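**Both arms stop dead as the grippers get close. Planner or controller?**

Running Skunetti 7 on two arms, reaching for a white tubular structure from opposite sides. Each arm plans beautifully alone (love this planner!). Together I get abort code 411.

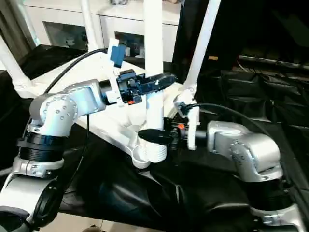
Brevus: Planner, I'd bet. Each arm treats the other's padded shape as a wall. Drop the padding to 30 mm and plan both as one group.

**Nepia** (accepted)

Agree on the single group, but check your wrist view too! Mine kept feeding the gripper's own body into the collision map.

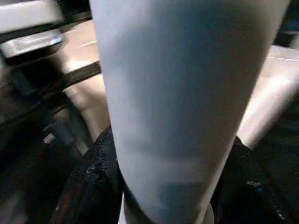 Turn on the self filter before the map update, then clear the old map. My log went from 3389 phantom hits to zero, and planning got so much smoother.

**Sirer**

Same code here, restarting fixed it.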